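November, 9:40

Equipment list for next year. Gerardo wants numbers before the budget meeting, so I'm putting down what I have and will clean it up later.

Fingers first. We are still buying the black gripper fingers one pair at a time from Coste and paying the small-order charge every time. Their price list has a break at 11 pairs. I'd take 11 now and keep the spares in the drawer under the bench. Eduardo would like to wait until we settle on a finger shape, but he has been saying that since spring and we keep wearing out the ones we have.

Paddle and case task is the one I'm using to judge what we need, as it asks for both arms and has soft material, mesh and a zipper in it. Left holds the handle end, right works the cover.

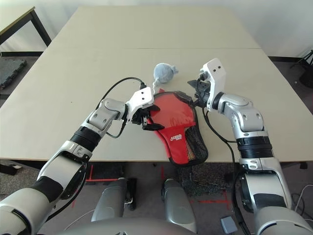

Cables are next. I want proper clips along both arms and a spare gripper cable for each side. Itlow sells a clip kit, Britine sells the same kind of thing by the meter. Itlow quote is 211 for the kit, shipping included. Britine hasn't answered. If there's nothing from them by tomorrow noon I'll put Itlow on the list and move on.

Wrist cameras: no new ones. Eduardo and I went through recordings from both sides and we can read small lettering without trouble, so the money is better spent elsewhere. I'd still ask for one spare camera, same model, for when a connector goes. Leave the mounts as they are.

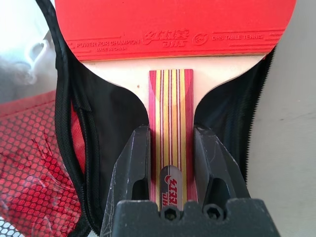 Screws for the gripper block should go on the consumables line and not on equipment. Last year they were on equipment and Gerardo had to explain a tiny purchase to accounting. Same for tape and zip ties.

Props. Setting aside 200 for the year: more paddles with cases, a few pencil pouches, some toiletry bags, anything with a zipper that goes around a corner. Buy different brands on purpose. Two or three stiff cases would help too, everything we've bought lately is soft.

Service contract with Sendovholm is the big one. Renewal is 1038 for both arms and covers one visit plus joint seals. I looked at paying per visit and it comes out cheaper only if nothing breaks. My vote is to renew. Gerardo to confirm whether it can be split over two quarters.

Not asking for: second table, new base, bigger grippers. We talked about bigger grippers again at lunch — they would make the handle easier and the zipper pull harder, so no.

Open
Coste lead time on 11 pairs (Eduardo calling)
Britine quote
Does the Sendovholm visit include calibration or is that extra
Spare camera price, need the part number off the old invoice

14:15. Coste says the price break holds through the end of the month. Eduardo is fine with ordering now if we get one pair of the longer ones for him to try. Told him yes. Still nothing from Britine.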